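Humidity and the hallway floor

June 2020

The oak in our hallway started cupping last August, and I have been logging moisture readings ever since. The meter is a two-pin Sperling, set to the oak scale, with the pins driven along the grain. Readings taken across the grain came out lower on the same board, so I stopped mixing the two.

The hallway sits over a vented crawl space. Relative humidity down there peaked at 25 points above the rooms upstairs. The boards were taking on water from underneath and drying from the top, so the edges rose. Sanding at that stage is a mistake – once the bottom dries out, the edges end up thinner than the middle and the board crowns.

Till Kohlhase lent me a dehumidifier and I ran it for 18 weeks. The total, with the vapor barrier and tape, was $1,145. Most of the cupping is gone. Two boards near the door still hold a ridge I can feel with a straightedge, and I will leave them through one more summer.

Next job is the wall paneling. I have not settled on a gap size between planks. Berwyn Bowen suggests acclimating the stock for 10 days first, stacked on stickers. 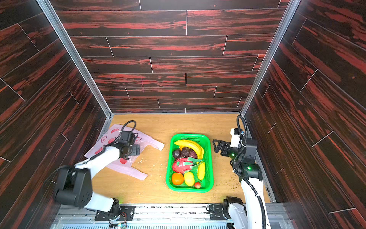 Dark brown and red wood-grain planks, laid staggered, over a light tan floor.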